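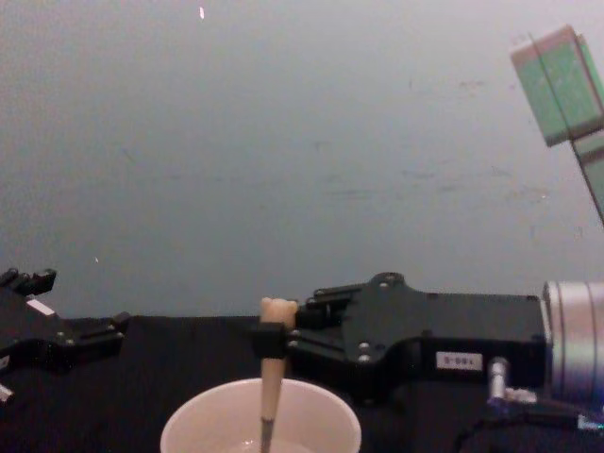
Getting Scuffs Off a Painted Wall Without Making It Worse

September is when I go after the walls at our place. The windows are still open, everything dries fast, and after a summer of people dragging things in and out, the hallway looks like somebody played hockey in it. I love this job! It's cheap, it's quiet, and you see a difference in one evening.

Start dry. A clean microfiber cloth takes off more than you'd think, and a plain white pencil eraser will lift a lot of black shoe marks all by itself. Rub lightly in one direction and brush away the crumbs as you go.

For whatever is left, mix 5 drops of dish soap into a bowl of warm water. Wring the cloth until it hardly drips (really wring it!), then work from the bottom of the wall up. Dirty water running down over a dry, dusty wall leaves streaks that are a pain to get out. Rinse with a second cloth and pat it dry with an old T-shirt.

Flat paint is the fussy one. Scrub it and you get a shiny patch that shows every time the sun comes in sideways, so try a spot behind a door first. Eggshell and satin can take a lot more, even a little baking soda paste on crayon. Melamine sponges are wonderful on satin – just go easy, they're a very fine abrasive.

Nail holes while you're at it: a dab of lightweight spackle, pushed in with a fingertip, left overnight, then one or two passes with 180 grit. Wipe off the dust before you touch up. I keep leftover paint in small jam jars with the room and the color written on the lid, and a cheap artist's brush does the dabbing. Feather the edges out thin or you'll have a row of little squares.

Fresh paint needs time before you wash it. I wait 14 days at the very least, longer in the bathroom.

Greasy spots near the stove: cornstarch paste, 7 minutes, wipe off, then the soapy cloth. Repeat if it still looks dark.

Next month I'm doing baseboards, and I have plans for the vacuum brush!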